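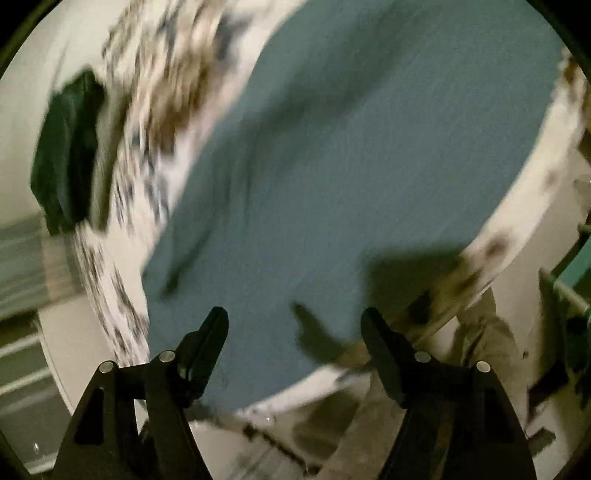 I have had two hand-held grippers on the bench since March, and the question I keep being asked by email is which one to buy for soft goods. The short answer is the Plindlow for cloth and the Turera for everything else. The long answer follows.

Both are the same basic idea: a trigger in the handle, a parallel linkage, two fingers and a wide-angle camera looking down between them. The Plindlow weighs 889 grams with the camera fitted. The Turera is lighter but carries its weight further forward, so after an hour it feels heavier. Bence Bognár, who borrowed both over a long weekend, came back with the same complaint and a sore wrist.

Opening width matters less than I expected. On clothes laid flat on a bed you never use the full travel. You come in half open, press down a few millimetres, and close on whatever ridge forms. What does matter is the shape of the tip. A sharp chamfer gets under a hem. A rounded tip slides over it and pushes the cloth into a second fold, which you then pick up by mistake.

Jeans are the worst common garment for this. The cloth is stiff, the seams are thick, and a pinch of a single layer in the middle of a leg takes more force than a pinch at the hem. I now aim for a seam or a pocket edge whenever there is one within reach.

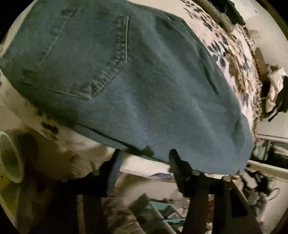 Coming in at the lower edge of the denim, patch pocket at upper left.

Test procedure, for anyone wanting to repeat it. One garment, spread on the bedspread, 40 attempts per gripper. An attempt passes if the cloth is lifted clear of the bed and held for 3 seconds. I changed the starting point each time and did not throw away bad runs. The Plindlow dropped fewer, and nearly all its failures were on flat cloth well away from a seam. The Turera failed more evenly, which I put down to its tips. I have not tried swapping the tips across, as the hole spacing is different.

Camera notes. Patterned bedding is harder on the tracking than I had been told. A busy print ought to help, as it gives plenty to lock on to, but any quick sideways move smears it and the pose estimate jumps. Slowing down fixed most of it. So did a shorter exposure, at the cost of noise in the shadows. Your own arm and the gripper will throw shadows across the cloth if there is a single lamp above you, so add a second one from the side.

The controller is the part I would change. I run both through a Shehu board, which logs finger position and timestamps the video. It works, but it will drop the serial link if the cable is bent near the plug. Oluwatosin Anozie suggested a right-angle connector and a dab of hot glue. I did that on Monday and have logged over 500 open and close cycles without a dropout.

Still to do: thinner fabric, socks in pairs, and the Prurbridge soft pads if they come back into stock. The pads are meant to fit the Plindlow without drilling. The drawing on their site shows the holes 2 mm out from mine, so I have written to ask.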